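3.2 Why felt matters more than pressure

We came to this part of the study expecting internal pressure to explain nearly everything. Every club player knows the sad little thud of a dead ball, and the earlier literature on bounce height leans hard on pressure loss. So it was a real pleasure to find the felt doing so much of the work! Across the 13 sessions at the Clusemetti courts, balls with a raised, fluffy nap slowed down sooner in flight and sat up more after the bounce, even when their pressure matched that of smoother balls from the same can.

The effect showed up most clearly on the older hard court, where the surface strips fibers quickly. Players there asked for new balls well before our pressure readings gave them any cause to. Dong, the indoor site, was gentler. Its balls kept their nap for longer and the players' ratings stayed flat through most of a session. We had not planned to compare the two sites at all, and the contrast has become our favorite result in the whole data set. 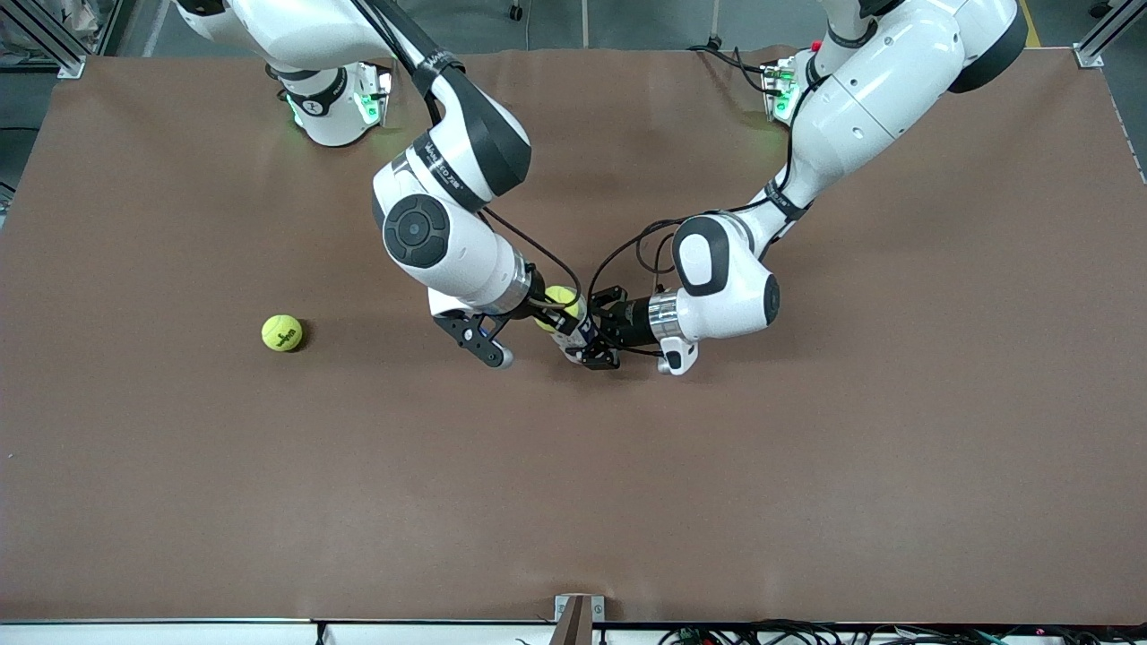 Figure 3. A tennis ball, yellow-green, on a brown tabletop between two white robot arms.

By Haoran Lü
Last updated: 11 March 2024

Felt wear was scored by hand on the scale introduced in Section 2, running from fresh nap to bare patches. Two raters scored each ball without knowing which court it had come from. They agreed on most balls, and where they differed it was nearly always over the middle grades, where the nap has begun to mat down but has not yet thinned. Matting turns out to be a lovely problem in its own right. A matted ball can be brushed back up and will then fly much like a newer one, while a ball that has lost fiber cannot be rescued by any brushing we tried.

Humidity complicates the picture. In July the Staner courts were damp in the mornings, and balls picked up moisture through the felt and played heavy until the sun reached the baseline. Players described these balls as "slow" in the same words they used for fluffed ones, although the cause is quite different - added mass in one case, added drag in the other. We therefore left the damp sessions out of the main comparison and treat them separately in Section 4.

One more point deserves attention here. Bounce tests drop a ball straight down onto a hard floor, with very little air speed and no spin. Such a test is quick and repeatable, but it says almost nothing about the nap. The Bravaris practice balls passed ours easily after roughly three hours of play, and yet the players could pick them out within a few strokes.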